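Reading time: 9 minutes

Mixing wood tones: is there a limit, or have I already passed it?

18 March 2026, posted by lintel_and_hardy

We bought the house in September and it came with what the listing called "a rich variety of natural finishes." I have now lived with the variety. The floor is orange oak. The doors are a reddish something. The stair rail is nearly black. The previous owners put a gray cabinet run in the kitchen and then, I assume, lay down for a while.

My spouse says it's eclectic. My mother-in-law says it's "busy, but you're both busy people." I'd like a second opinion from strangers.

The question: do I try to make the woods match, or do I give up and let them all shout? I have a quote for $3000 to sand and stain the doors and rail to go with the floor. The man who gave me the quote also told me, while holding his hand out for the deposit, that oak and whatever the doors are will never take stain the same way. I admired that.

Budget is not unlimited. Warm brown next to pale gray is the pairing I worry about most, and I meet it every time I leave the kitchen. 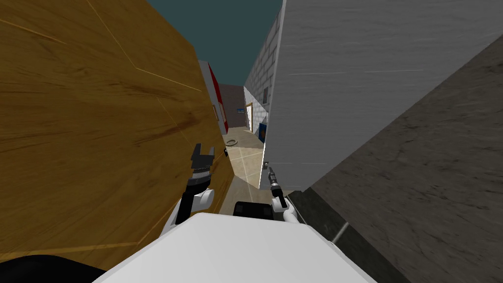 plumb_bob_barker: Don't match. Matching is how you end up with four browns that are each wrong by a little, and a little is what the eye goes straight to. Two woods that are clearly different look like a decision. Two woods that are almost the same look like a shipping error.

Save the $3000. Paint the doors.

---

sawdust_lunch: Hard disagree with painting the doors. You can paint a wood door in a weekend and you'll spend the rest of your natural life unpainting it. I bought a place in Rirkska with nine painted doors and under the third coat of cream was fir so nice I had to sit on the stairs.

What I'd do is look at undertone before anything else. Orange floor and red doors are both warm and they'll get along fine. Black rail is a neutral and gets along with everybody. Your only real outsider is the gray, and gray can be brought around. It needs something near it that's dark and a bit green or brown, in a small amount, so it stops looking like it was delivered to the wrong house.

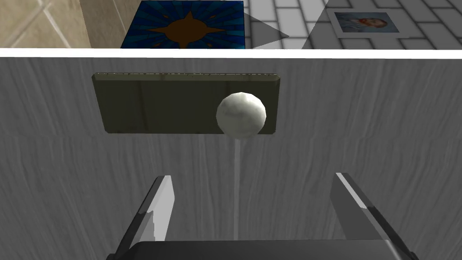
Small amount is the part people get wrong. They hear "accent" and do an entire wall. I mean a shelf, or a tray, or the frame of a mirror. Repeat it once more at the other end of the room and you're done. If you find yourself repeating it five times you've started a theme and I can't help you.

---

lintel_and_hardy: This is useful and I resent how calm it is. For the record the gray is from the Jundis line at Clomby, so it's a printed grain. If you stand in the right place you can find the same knot again one cabinet over. I know all of them by now. One looks like a heron.

---

plumb_bob_barker: Printed grain next to real oak is your problem, then, and no tray is going to fix it. The floor makes the cabinets look fake and the cabinets make the floor look like it's trying too hard. Replace the fronts. You don't need new boxes. I did mine for $400 plus a certain amount of swearing, in a small kitchen.

---

sawdust_lunch: $400 for fronts? Out of what, cereal boxes?

---

plumb_bob_barker: Birch seconds, and I cut them myself. They're straight. One is straight-ish.

---

mrs_veneering: Going to put in a word for the fake stuff, being the only person here who admits to owning any. My kitchen has been printed walnut for longer than some of you have been posting, and guests have put their hands on it and said "oh, lovely walnut." I say thank you. It's a lie but it's a polite one.

The trick is direction. If your floorboards run down the length of the house, let the grain on anything big run up and down, so the two never get compared side by side. It matters most in a hall or any narrow spot where tall surfaces come in on both sides and there's just a strip of floor left to look at.
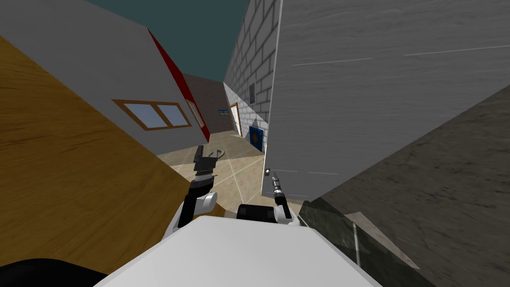 It's also why I'd leave the hall walls alone and plain. Everybody wants to panel a hall now. A hall is already made of doors, and doors are already made of wood, and once you've paneled between them you're living in a cigar box. My sister-in-law did hers and you come out the far end feeling like you've been humidified.

If you must have color there, Nägeli 1616 is a dull off-white that gets on with orange oak. On the chip it looks like an old envelope. On the wall it looks like a clean old envelope.

---

lintel_and_hardy: Ordered a sample pot of 1616. Spouse says we already have that color. We do not already have that color. We have three others like it, in the basement, from last time.

---

sawdust_lunch: Try it by the doors, morning and evening, before you commit. And put your dark piece up while you're testing, even if it's just leaning there. Old boards are great for this. I keep a greenish one that came off a shed, all streaks and blotches, and I've carried it into more rooms than I'd care to say.

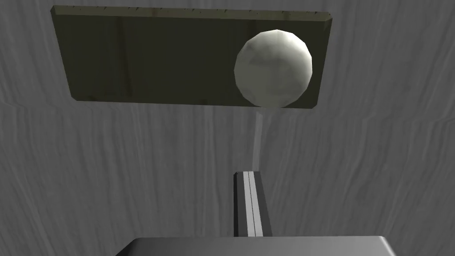
Leave it a week. If you keep noticing it, wrong wood. If you forget it's there and somebody hangs a coat on it, right wood. Then spend whatever's left of the $3000 on getting the stair rail looked at, because a black rail usually has a nicer rail inside it.

---

plumb_bob_barker: Now who's stripping things.

---

sawdust_lunch: I said looked at.

---

mrs_veneering: For what it's worth I'd keep the heron.

---

lintel_and_hardy: Canceled the stain quote. He sounded relieved. Board is leaning in the kitchen as of tonight, next to the heron, and my mother-in-law has already asked when we're putting it away.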